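Mulolora 泡菜方子集（第 2 版）说明文件

11/06/2018
文：Nyokabi Kombo

打印本页 | 用电子邮件发送

先说最要紧的：第 2 版终于放出来了！这份说明写给想用这批数据的人，也写给只是爱吃泡菜、顺着链接点进来的人。两种人我都欢迎。要是你只想下载文件，直接跳到“文件清单”；要是你手边正好有一坛东西在冒泡，那慢慢看，我尽量写得啰嗦一点。

这是什么

Mulolora 泡菜方子集收了 500 份家常腌渍方子，全部从手写纸片、旧日历背面、账本空白页和信纸上逐字转写而来，整理成可以用表格软件打开的文本。方子分成 13 类，从盐水泡菜、干盐腌菜、酱腌、糟腌，一直到我自己最喜欢的“说不清”类（里面有一份用炒米和橘皮腌萝卜的，写得像一首诗，连盐放多少都没说）。

方子的来源主要是 Mulolora、Himine 两个镇子和 Kadavo 河谷里的住户。三个地方离得不远，口味却差得厉害。Mulolora 的人爱酸，坛子一开能把隔壁屋的人呛醒；Himine 那边偏咸偏干，菜要晒到能折断才下坛；Kadavo 河谷水汽重，家家都往坛里加烈酒压白花，加多少全凭胆量。我整理的时候常常看到一半就跑去厨房翻柜子，进度也就可想而知了。

第 1 版里只有菜名、原文和来源地三栏。这一版加了配料拆分、步骤拆分、盐的写法归一、器皿，还有一栏“旁批”。旁批是我最得意的部分，后面单独讲。

为什么要做

起因很小。我外婆留下一本封皮都掉了的本子，里面夹着一张芥菜方子，写到“盐如前”就没有下文了。前是哪个前？我翻遍整本也没找到。后来问了几位邻居，才知道当地人写方子有个习惯，同一年同一批盐只在第一份里交代用量，后面一律“如前”。也就是说，一份方子单独拿出来是读不懂的，得连着它前后的几页一起看。

我当时就想，那就连着看好了！于是开始借本子。借来一本抄一本，抄完还回去，顺手再借下一本。抄着抄着，发现“如前”只是冰山一角，还有“照旧”“同阿姐那坛”“比去年少一把”，全是指向别处的话。有的指向同一本里的另一页，有的指向另一家人的本子，还有的指向某个人的记性，那就真追不下去了。数据集里有一栏叫 refers_to，专门记这种指向，能追到的填编号，追不到的填“断”。

断掉的也请不要删。它们是这份数据里很有味道的一块。

文件清单

recipes.csv：主表，一行一份方子。
ingredients.csv：配料表，一行一种配料，用 recipe_id 与主表相连。
steps.csv：步骤表，一共 2000 行，一行一步，保留原文断句。
notes.csv：旁批表。
units.txt：量词对照，手工整理，还在补。
CHANGES.txt：两版之间的改动记录。
README：就是你在看的这份。

所有文件都是 UTF-8 编码，逗号分隔，字段里有逗号的用双引号括起来。有些表格软件双击打开会乱码，请用“导入”功能并手动选编码。这个问题我收到的来信最多，所以写在前面。

主表字段

recipe_id：编号，字母加数字，字母代表来源地（M、H、K）。
title：原纸上的名字。没有名字的留空，我没有替它们取。
category：所属类别，见下文。
raw_text：完整原文，包括错字、涂改后仍能辨认的字、以及写到一半换了话题的句子。
place：来源地。
vessel：器皿，照原文写，比如“外口坛”“小口瓮”“装过蜂蜜的罐”。
salt_form：盐的形态，归一后有粗盐、细盐、炒盐、盐水、未写明几种。
season_word：原文里出现的时令词，如“霜后”“梅子黄时”。
refers_to：指向的方子编号，或“断”。
confidence：转写把握，分高、中、低。

关于 raw_text 多说一句。我坚持不改错字。把“姜”写成“江”，把“花椒”写成“花交”，全都留着。如果你做检索，请用 ingredients.csv 里的 name_norm 一栏，那里是规范过的写法；如果你研究的是民间书写，原文会让你高兴坏的，我保证。

配料表里有一个地方容易看错：amount_raw 是原文用量，amount_norm 是折算后的克数，后者大量留空。“一把”可以是孩子的一把，也可以是壮汉的一把，我不敢折。“一碗”倒是有几家愿意把碗拿出来让我量，量过的才填了数，量法写在 units.txt 里。

类别是怎么分的

分类这件事我改了好多遍。最开始按主料分，萝卜一类、芥菜一类、豆角一类，结果一坛里什么都有的方子没地方放。后来按味道分，酸的、咸的、辣的、甜的，更糟，同一坛菜放得久了味道自己会跑。最后定下来按“靠什么保存”来分：靠盐水、靠干盐、靠酱、靠糟、靠醋、靠糖、靠油封、靠晒、靠灰、靠烟、靠酒、混合法，以及说不清。

靠灰的那类数量很少，但是有意思极了，用的是稻草灰拌盐，把嫩姜裹起来埋在坛里。Himine 有位老人告诉我，她年轻时每家都会，后来没人愿意洗那个灰了。她的原方写在一张药包纸上，折痕正好压在关键的两个字上，我们对着窗户看了一下午，最后确定是“隔纸”。

混合法的判断标准是：去掉其中任何一种保存手段，按方子作者自己的说法会坏。这条标准依赖原文有没有提到，所以分得未必公平。如果你觉得哪一份放错了地方，请写信来争论，我很乐意争论！

转写流程

每张纸我先通读一遍，不动笔。第二遍逐字录入，不认识的字用方框占位。第三遍隔几天再看，很多方框在这一遍会自己解开，手写的东西看熟了就像听熟了一个人的口音。还解不开的，就带着抄本去问写字的人或者他们的家里人。问到了，confidence 填“中”以上；问不到，填“低”，方框照留。

步骤拆分只认原文的停顿。有的人一口气写到底，整份方子只有一步，那就是一步；有的人每个动作另起一行，连“把手擦干”都单列，那也照拆。所以请不要拿步骤多少来衡量一份方子的难易，这栏反映的其实是写字人的脾气。

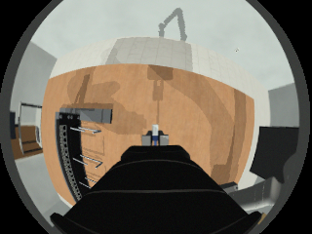 盐的归一花的时间最长。原文里光是粗盐就有“大盐”“粒子盐”“牛盐”“老盐”好几种叫法，Kadavo 河谷还有个说法叫“响盐”，指撒进铁锅里会噼啪响的那种。我一开始以为是炒盐，后来一位卖杂货的大叔纠正我，说响盐是没炒过的，炒过就不响了。为这一个词，我把所有河谷的方子重新核了一遍，改动都记在 CHANGES.txt 里。如果你用的是第 1 版，请特别留意这一处。

旁批

好，轮到我最想讲的部分了。

旁批指写在方子边角、行间、背面的话，和做法没有直接关系，或者关系不大。第 1 版我把它们当杂讯丢在一边，现在想起来真想敲自己的头。第 2 版全部补录，单独成表，字段很简单：recipe_id、text、position（页眉、页脚、行间、背面）、hand（与正文同一笔迹或不同笔迹）。

随便摘几条给你看：

“这年雨多，坛沿水要勤换，我忘了两回，幸好没事。”
“他说太咸。让他自己腌。”
“借给三妹看过，还回来少了半页。”
“搬家后水不一样，味道总差一点。”
“豆角要直的，弯的留着炒。”

“他说太咸。让他自己腌。”这一条，下一页的同一种方子里盐果然少了一撮，不知道是谁让了步。这样的前后呼应在表里有不少，把 notes.csv 和 refers_to 连起来读，常能读出一家人的几年光景。我把这种读法推荐给每一个来问我“这数据能拿来干什么”的人。

不同笔迹的旁批尤其值得看。母亲写的方子，女儿在旁边改；再过些年，另一支笔又把改过的改回去。hand 一栏只分同与不同，没有进一步辨认是谁写的，我没有这个本事，也不想猜。

可以拿来做什么

我自己用它做过这些事：比较三地盐的用法；看时令词和主料的搭配（“霜后”几乎总跟着萝卜和芥菜）；整理器皿名称。还有朋友拿它练手写转录后的文本清洗，说比任何教科书上的练习都难缠，听着像夸奖，我收下了。

Sison 读书会在冬天用这份数据办过几次夜读，大家轮流念旁批，念完开坛尝菜。我去了一次，带的是自己照 H 字头一份方子腌的干豆角，被公认为太咸。方子没有错，是我手重。

请不要拿来做什么

请不要把它当作食品安全指南。这些方子保留了各家的原样，有的盐很少，有的封存时间很短，还有的用了今天不建议入口的东西。数据集没有做过任何化验，也没有标注哪些安全、哪些不安全。想动手腌的话，请另找可靠的资料核对盐量、温度和时间；坛里的东西颜色或气味不对，就倒掉，别心疼。

也请不要用它推断某一家、某一个人的情况。捐出本子的人同意公开方子和旁批，前提是去掉姓名和住处。旁批里出现的人名我都换成了称呼，如“三妹”“阿姐”，原有的称呼照留。有几条旁批内容太私密，家里人看过之后决定不放，主表里相应的方子仍然完整。

已知的毛病

来源不均。Mulolora 的方子最多，是因为我住在那儿，串门方便。Kadavo 河谷最少，路不好走，雨季更是进不去。拿三地做比较时请记得这一点。

年代不清。大多数纸上没有写年份，我也没有去推。写在旧日历背面的，日历的年份只能说明纸的年纪，不能说明字的年纪，毕竟我外婆就有攒纸攒上好多年的习惯。

量词没有补完。units.txt 里还有不少空行，尤其是“捧”“握”“撮”“捏”这几个，每家每户都能给出不同的说法，而且都很有把握。

转写的人只有我一个，口味偏见难免带进来。凡是和萝卜有关的方子，我核得格外仔细；和苦瓜有关的，坦白讲，欢迎大家多挑错。

有几份方子在两个本子里都出现过，文字差别很小。我两份都保留了，refers_to 里互相标了编号，做统计时请自己决定要不要合并。

怎样参与

最需要的是量词和方言叫法。如果你家里管某种坛子、某种盐有自己的叫法，来信告诉我，写清楚是哪里的说法就行。其次是纠错，请附上 recipe_id 和你认为正确的写法，能说说依据更好，“我奶奶就这么讲”也算依据，我会原样记进备注。

捐方子也欢迎。纸片请不要寄原件！照着抄一份，错字也照抄，涂掉的字能看清就用括号写出来，边上的话千万别漏。要是纸太旧了怕散，先压平放好，等我七月去 Himine 的时候可以上门看，那趟行程已经定了。

引用与许可

文本数据可以自由使用、修改和再分发，请注明“Mulolora 泡菜方子集，第 2 版，Nyokabi Kombo 整理”。如果发表了什么，寄一份给我，篇幅长短不论，我都会看。有位读者给我寄来一首用旁批拼成的歌词，我把它贴在厨房门上了。

商业使用也不限制，只有一个请求：不要把某一份方子单独印成“某镇正宗做法”。同一个镇子上的人为了萝卜该不该去皮能吵一个冬天，哪一份都当不起“正宗”两个字。

致谢

谢谢所有把本子借给我的人，尤其是那些一边说“这有什么好抄的”一边又翻箱倒柜找出第二本、第三本的人。谢谢 Himine 那位教我认“隔纸”的老人，谢谢杂货铺大叔的响盐，谢谢 Sison 读书会忍受我的干豆角。

下一步打算把时令词和当地的农事说法对起来，再把 Kadavo 河谷缺的部分补一补。河谷上游有户人家捎话来，说阁楼上还有一箱没动过的本子，我已经把空坛子和抄写纸都备好了，等路一干就出发！

打印本页 | 用电子邮件发送

相关条目

Mulolora 泡菜方子集（第 1 版）存档
Himine 晒场用语小词表
响盐与炒盐：一次更正的经过
Kadavo 河谷坛罐名称对照
Sison 读书会冬季夜读书目
手写方子抄录须知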